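From: Veerle Van den Broek
To: Latby Owners list
Subject: Re: [latby-owners] Hybrid or plain petrol for a long commute?

Heriberto Londoño wrote:

> Our old wagon is finally on its way out and I've been looking at the
> Latby, both the petrol and the hybrid. My run is 98 km a day, mostly
> highway with a slow crawl at each end. The dealer wants $3,102 more for
> the hybrid in the same trim. Has anyone here lived with one long enough
> to say if it's worth it? Also wondering about boot space, as we have a
> big dog.

Hi Heriberto, and welcome to the list!

I've had my hybrid for 18 months now and I'm still a bit giddy about it, so read this with that in mind. We came from a petrol Kruger that I loved dearly, and I fully expected to miss it. I missed it for a week, maybe.

Your drive sounds a lot like mine. On the highway part the hybrid does fine, but you won't see miracles, as the engine is running most of the time at 110. The crawl is where it's brilliant. It creeps along on the battery, dead quiet, and you get to work in a much better mood (my colour is better too, according to my husband). If your slow bits are only a couple of kilometres each way, do the sums carefully before you hand over that extra money.

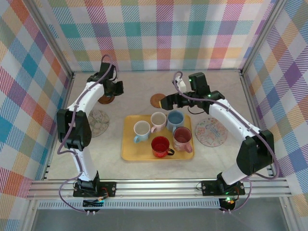

My best tank so far was 1,182 km, in May, with a lot of back roads and no roof box. Winter tanks are shorter, and the heater is to blame for a good part of that. Preheat the cabin while you hunt for your keys and use the seat warmers. They're excellent — almost too hot on the top setting.

Two things I'd look at on the test drive. First, the brake pedal. The changeover between regen and the ordinary brakes comes at walking speed and on early cars it's a touch grabby. Mine had the software update at its second service and it's far smoother now. Sipho Du Plessis said his was fine from new, so ask which version is on the car. Second, tyres. The hybrid leaves the factory on a hard low-drag tyre that hums on coarse bitumen. I swapped to a set of Stindanos and the cabin went lovely and quiet, at a small cost in fuel.

The boot floor sits higher in the hybrid because of the battery, and you lose the underfloor bin. Our kelpie doesn't care, but a taller dog might. Take yours along! Ours sat in the demo car and shed all over it and the salesman was very decent about it. I've got the Trukard liner, and it fits well once you trim the left rear corner.

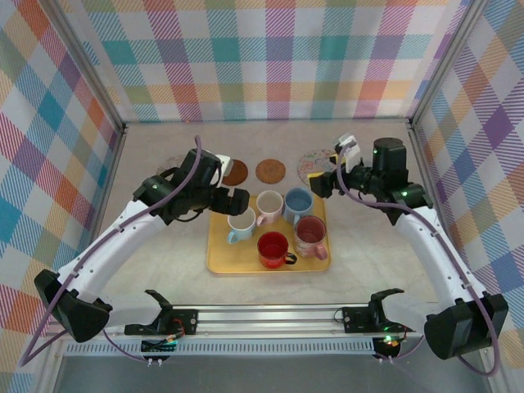 Does the hybrid need a different servicing schedule from the petrol one? Same intervals and mostly the same work, plus a battery health check and a clean of the cooling filter under the rear seat. Do ask them to show you that filter, especially with a dog in the car. Mine was solid fluff at the first service.

Arne Kleinschmidt keeps a spreadsheet of everyone's fuel figures and I'm sure he'd send you a copy. Geert Van Acker has the petrol version and tows with it, so he's the one to ask if there's ever a trailer involved.

Let us know which one you pick, and what colour!

Cheers,
Veerle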